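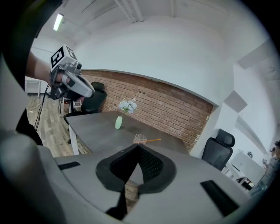
Can a machine clear up after lunch yet? An open day at Jarkard

I have wanted to see inside Jarkard ever since Touran Safavi told me that they spend their working days teaching machines to tidy up. On 25th August they opened the doors, and I was on the early train with a notebook and a cheese roll, far more excited than a grown adult should be about kitchen tools.

The first thing to say is how homely the place is. I had pictured white coats and warning signs. What you get is a long exposed brick wall, ordinary office chairs, and a dark grey table with a slim green vase of light blue and white artificial flowers. Near the front edge of it lay a little wire-mesh strainer with a long orange handle, and I spent a good part of my visit thinking about that strainer.

Picking things up by hand

Most of the teaching is done with handheld grippers. A person holds one in each hand and does the chore themselves, and the recordings go towards training the arms that will have a try at it later. The jaws are lined with a textured mesh, and one of the pair has a white cube on top with black square markers printed on it, so the computer can work out where the tool is in the room.

Su-chen Liao ran our group and let every one of us have a turn. I can report that it is much harder than it looks! You lose your fingertips completely. I went for a strainer by the rim and pushed it along the table like a curling stone, then tried the handle and got it up at a silly angle, and then on the third go I had it, level and steady, and I was so pleased that I forgot to put it down. Su-chen says everyone goes for the rim first. She also says the round bottom is the trouble, as it rocks when you touch it, and that a wire mesh is a rotten thing for cameras to judge because they see the table straight through it.

They had recorded 438 goes at kitchen tidying by the time I came, strainers and ladles and so on. Goes that end in a drop are kept too, under a separate label.

And the machines?

After tea we saw an arm have a go. It is called Wenano, and its job was to take utensils from a table and put them in a rack. It managed a wooden spoon straight off. It managed a ladle on the second try. Then it came to a sieve and stopped above it for so long that the man next to me started whispering to it (come on, come on), and when it finally closed on the handle and lifted there was a proper cheer. It took 105 seconds from start to finish for that one item. I could have washed it, dried it and put the kettle on.

Still, I did see it happen, and a year ago I wouldn't have bet on it. Babak Jalali, who looks after the arm, was very straight with us about the limits. Out of 40 tries on the sieve the day before, Wenano had got it into the rack 19 times. With the spoon it hardly ever misses. Move the table a little, or change the lights, and the scores drop again, and they are working on that now.

I asked him which chore he would most like to hand over. He said emptying the cutlery basket, and that it was a long way off. Forks tangle.

The shop-floor side

The other half of the day was given to shops and stockrooms, where I think the news is better. Idrisa Ndung'u showed us shelf filling with boxed goods, done by a second arm called Clistov. Boxes have flat sides and come in a few sizes, and Clistov went along the shelf at a decent pace, turning each one to face the front. It did put one upside down. Idrisa turned it back and let it carry on.

Soft bags were another matter. A bag of rice changes shape as you lift it, and the arm got it halfway up and then set it down again, very gently. I liked it for that.

So, yet?

For a shelf of boxes in a room that stays the same, yes, very nearly, with a person close by. For my kitchen, with its wet sink and its drawer that sticks, no. I came home more hopeful than I went, though, mostly from having held the grippers and felt how much my own hands do without asking me.

If you go to the next one, wear flat shoes and get your name down early for the gripper table, as the queue was long by midday. Tea and biscuits are free. Photographs are allowed everywhere except the upstairs workshop. The walk from the station is all uphill, and the café at the bottom shuts at three.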